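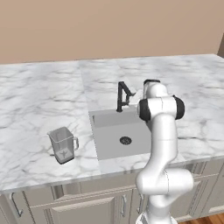 Ternach, April 9, 2023

We're very pleased to say that Pledora, the motion planner so many of you have been patiently asking after, is out in a new version today, and it's a good deal better in kitchens! The Stollov team spent most of February on tight spots round sinks and taps, and the planner now tries up to 400 paths before settling on one (the old limit was 78). Four new simulated kitchens come with it, and the setup guide has been rewritten too, so do have a play.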